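Marloes Vanhove
Friday, February 12, 2021

Short thread on hard work and rest, written as a reply to a post going around that says you only earn a good life by suffering for it.

I believed that for a long time. In my twenties I worked two jobs in Tamurau, one at the front desk at Dinu and one doing returns for Travley on weekends. I slept five hours a night and told people I was fine.

I wasn't fine. I cried in the parking lot most Mondays and then went in and smiled at customers. I thought the crying meant I was doing it right.

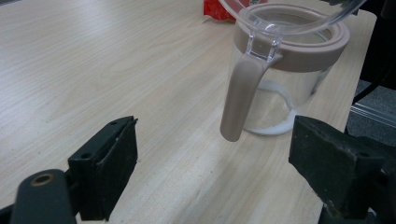
So does a thing have to feel hard to be worth doing?

Some worthwhile things feel hard and plenty of them don't. How bad you feel while doing something is a poor way to measure what it's worth.

My best friendship has never been hard. Learning to swim at 34 was hard for a month and then it was easy, and I didn't value it less once it was easy.

What I do think is that effort helps. You practice, you get better. I have no argument with that. My argument is with the idea that you should feel awful the whole time, and that if you don't, you're lazy.

People who say this are usually talking about their own past. They had a rough few years, things got better, and they decided the rough years were the cause. Maybe. Or maybe they got a raise and a decent doctor.

I left Dinu in May with 565 dollars in savings. My rent was 400. I don't recommend it as a plan. I was lucky that Stamex called me back that same week, and I try to say the luck part out loud when I tell this story.
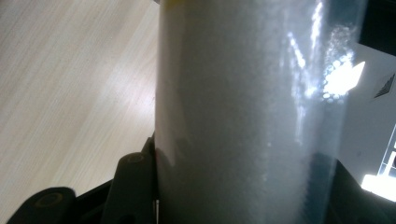
The Stamex job paid a little more and ended when the shift ended. I kept waiting to feel guilty about going home on time. It took most of a year for that to stop.

I got more done that year than in the two before it. I read again. I called my mother back when she called me.

A few people have asked what I changed day to day. Not much. I stopped answering work messages after dinner. I quit saying yes on the spot and started saying "let me check." I went to bed.

If you are in a stretch where you can't cut back, with kids or bills or both, I'm not telling you to relax. I couldn't have heard that either. I would only say that being worn out isn't proof of anything about your character.

Replies are open. I'll read them after work tomorrow.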